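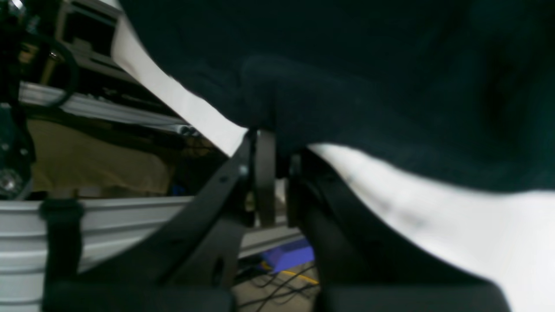

Ticket: Shared check-ins show up for me but not for my wife

Product: Tolano (couples plan)
Opened by: Bradley Cheetham
Opened: August 18, 2024
Status: Solved

First message

Hi all! My wife and I have been using Tolano since February to do our evening check-ins (you know, the one where you each answer the same question and then get to see what the other person wrote). We love it, or we did until the check-ins stopped matching up. I answer, I see the little green heart, and on her phone it still says "Waiting for Bradley." She then thinks I've skipped it, and I'm standing in the kitchen waving my phone around like a lawyer with evidence.

We'd got up to a streak of 47 and now hers says 14, so you can imagine how that went over.

What I've tried so far:

Logged out and back in on both phones. No change.
Turned notifications off and on again. I got a burst of old reminders, including one telling me to plan her birthday, which has been and gone.
Deleted the app on my phone and put it back. My answers were all still there, so at least they're being saved somewhere.
Haven't deleted it on hers yet – she's worried about losing her private notes, and I'm not going to be the one who loses them.

Reply from support (Ollen)

Hi Bradley, thanks for all the detail. Please don't delete the app on your wife's phone for now. Private notes are only backed up if she has turned that on under Settings, Privacy. Could you each open Settings, Our Space and tell me the name of the space shown at the top?

Second message

Okay, so this is interesting. Mine says "Kiststead" (that's the street we lived on when we first got together, we thought it was cute) and hers says "Kiststead" too, but hers has a small 2 after it. Neither of us remembers making a second one!

I scrolled back through hers and the last answer of mine she can see is from the night we changed her email address. She'd moved over from her old work one, and the app asked her to accept an invite again, and she just tapped yes to everything. 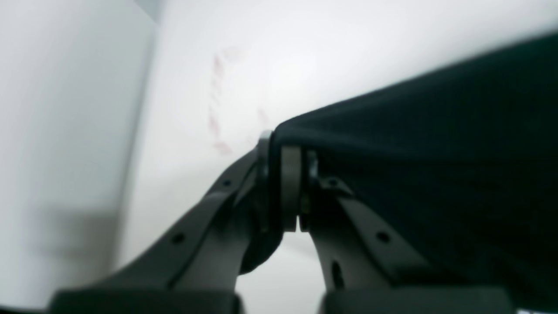

So my guess is that she's been checking in to an empty room this whole time, poor thing. She read me a couple of the answers I'd missed and they were really sweet, and I'd been grumbling that she never replied. Is there a way to put the two together without losing hers? I'd honestly rather lose mine if it comes to that.

Reply from support (Ollen)

Your guess is right. Accepting the invite from the new email made a new space. I've passed it to Cropper on our accounts team, who can merge the two. Please both stay logged out until you get the email.

Third message

Got the email, logged in, and it's all back! Her answers and mine are side by side, and her notes are fine. The merge took four hours. The streak says 47 on both phones, and we did tonight's question straight away. One small thing – the birthday reminder has come back again. Can I get rid of that, or do I have to wait until next year?

Reply from support (Ollen)

Glad it's working! Press and hold the reminder, then choose Clear for Both. I'll mark this one as solved.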